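Bulk Seasoning on a Shared Table: Your Questions
By Elisa Bortolotti
February

Do I really need one of those giant seasoning jars?
Probably not. Sellers love to tell you a big tub pays for itself. It does if you finish it. Most of us don't, and ground seasoning loses its smell long before the jar is empty. 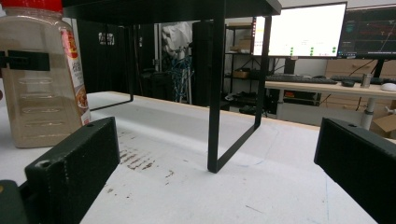 TRARICO, February – Readers keep asking whether a little metal riser gives you more room. It gives you a shelf. You still have to wipe under it, and brown smudges on a white table collect right by the legs, where a cloth never quite gets.

Will a 25-dollar stand hold a full jar?
Check the rating. The Kornus we tried claims 600 ounces, and I wouldn't put that much on any thin-legged stand. Heavy jars go on the table.

Is a see-through jar worse than a tin?
A bit, if it sits in the light. The upside is that you notice clumps early.

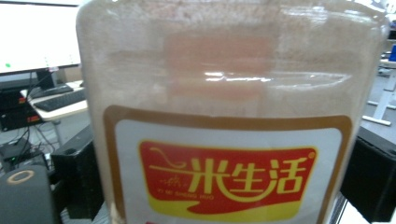 What you can't judge through plastic is freshness. Beige-brown powder looks much the same at one month as at twelve – open it and sniff. I write the opening month on tape and ignore the claims on the label.

How much should I buy?
Enough for 3 months. Chaudhry sells small refills, and they cost more per ounce. I still throw away less.

Related
Ponik spice racks: worth the wall space?
Getting brown stains off a white tabletop
Do pantry labels help anyone?

We use cookies to remember your settings. Accept | Manage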